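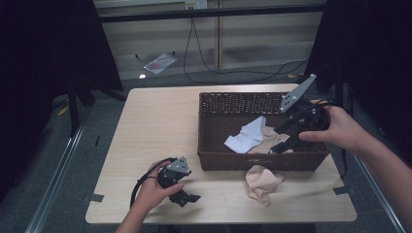 Visit to Thoroddsen, Tue 31 October

Our group from Pakura spent the afternoon at the Thoroddsen workshop, where Siham Daher showed us the sock sorting work and then talked about the fault they had in May. I had asked for that part in advance.

The grippers are held by hand and each one has its own cable. In May one of them kept closing after the operator let go of the handle. It pinched Dario Guerra's thumb hard enough to leave a bruise, and the session was stopped.

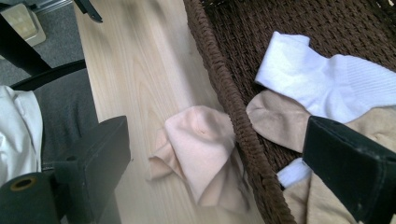 The cause was a return spring that had come loose inside the handle. Siham went back through the log and found 18 late releases before the one that hurt somebody. Small items like socks had hidden the problem, as a late release looked like cloth sticking to the finger.

Two changes were made. Closing force is now limited in software, and the handles are opened and checked every 197 hours of use. Habibur Wanigasekara asked if there was a stop button on the handle itself. There is not, and Siham said it is still under discussion.

Coffee was in the front office. The next visit is to Indine, and Jytte Kjærgaard has the sign-up list.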